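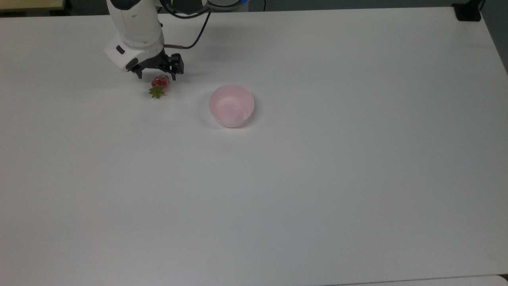 4. Setting up the Sulero fruit dryer

Revised August 24, 2020. Replaces the loose sheet that came in the box. Bin that one, the tray order was wrong.

4.1 Before first use

1. Take everything out. Base, five trays, lid, mesh sheets, drip sheet, lead. Drip sheet is taped under the lid, easy to miss.

2. Wash trays, mesh and lid in warm soapy water. Not the dishwasher. Dry them properly.

3. Wipe the base with a damp cloth only. Never put it under the tap.

4. Stand the base on a flat, hard surface with a hand's width clear on all sides. Don't push it up against a wall. Air comes in at the back.

5. Stack the empty trays, lid on, dial to HIGH, run for 30 minutes with a window open. Smells a bit. Normal the first time.

6. Switch off at the wall. Let it cool before you load anything.

CAUTION: do not run the base without at least one tray and the lid on. The heater is open underneath.

Note: trays only stack one way round. If the stack rocks, lift the top one and give it a half turn. Don't press down on it, the lugs snap and we can't sell lugs seperately.

4.2 Loading

1. Drip sheet goes on the bottom tray. Mesh on any tray that's getting small pieces.

2. Rinse fruit, pat dry, take off stalks and leaves, slice. Same thickness all through or you'll be picking out finished bits all night.

3. Lay slices flat, not touching. Juicy fruit lowest in the stack, herbs at the top. Don't dry herbs and onions in the same load. You'll know why if you do.

4. Leave the centre hole clear on every tray. Covered hole, no airflow, soggy lid.

5. Lid on, vent half open for most fruit. Fully open for tomatoes.

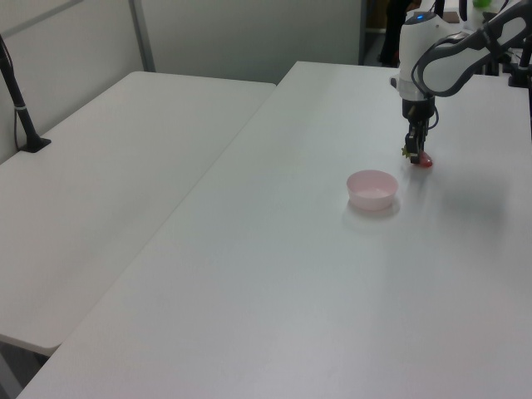 Berries need a test piece before you commit a full load. Varieties differ, and so does the weather. Cut one or two, put them on the middle tray on MED, look again after a couple of hours. Whole strawberries with the green top still on won't dry in this machine, so hull them first and slice from the tip down. Keep a small bowl by the dryer for the test pieces - the little round pink one beside the strawberry is the right sort of thing, and a pale one on a white worktop shows up any drips. Let the pieces cool in it, then bend one. Bends and doesn't weep, done. Sticky in the middle, back on the tray.

4.3 Dial settings

LOW - herbs, petals, tea leaves.
MED - berries, apple, pear, plum, most things.
HIGH - tomatoes, mushrooms, and the first-use run in 4.1.

There is no meat setting. Please don't try it on HIGH.

The dial has no timer. Note down when you started, or use a plug-in timer, but not one of the thin ones. Must be rated for a heater.

4.4 While it's running

Swap trays top to bottom half way through. Use a cloth, the edges get hot. Lid will mist up early on, open the vent a notch and it clears. If the mist hasn't gone after 30 minutes you've overloaded it, take a tray out.

Fan noise is steady. A ticking noise means a crumb or a stalk has dropped through to the fan guard. Switch off, unplug, cool, tip the base upside down over the sink and tap it.

CAUTION: never poke anything through the guard. Not even a cocktail stick.

4.5 Cleaning and putting away

1. Unplug. Wait until the base is cold.

2. Soak trays while the fruit is still soft on them. Dried on sugar takes an age.

3. Peel the mesh off slowly from one corner. It tears.

4. Store with trays upside down inside the lid, lead coiled loosely. Don't wrap it tight round the base.

4.6 Spares

Mesh sheets, pack of five - part 1435
Tray, single, white - part 1826

Order through the Varnside counter in Astthorpe, or by post, form on the back page. Ask for Vlastimil Procházka if the part looks different from the old one. Bases made before January have the shorter lugs and he'll need the letter stamped next to the lead to send you teh right tray.

Fuse in the plug is the ordinary kind, any hardware shop. Dead after a new fuse, send it back, don't open the base. Warranty goes if the bottom screws have been touched.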